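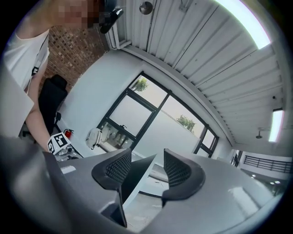

According to one reader, a hand-held gripper kit should be judged on its software, the hardware being much the same from one maker to the next. I disagree, and the Kilen kit is my reason.

Kilen is sold by Wilik as a set of 2 grippers with a licence for the Joltum recording package. The package is competent. It lines up both streams and exports without fuss. None of that helps if the operator's wrist gives out after 70 takes, and at that point the marker starts to droop and tracking suffers. Weight and balance are data quality issues and belong on the spec sheet. Wilik lists neither.

The fingers are the best part of the kit. They grip evenly and a worn pair can be swapped in 2 minutes. 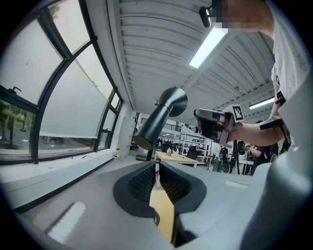
Havlíček objects that operators adapt within a shift and that a wrist strap settles the matter. A strap stops drops. It does nothing for fatigue, and adapting usually means a different grasp from the one recorded in the morning.

My view is that Wilik should publish the mass of each unit and offer a lighter housing. Until then I would hire the kit before buying it. The April price list allows for that, with a minimum term of 2 weeks.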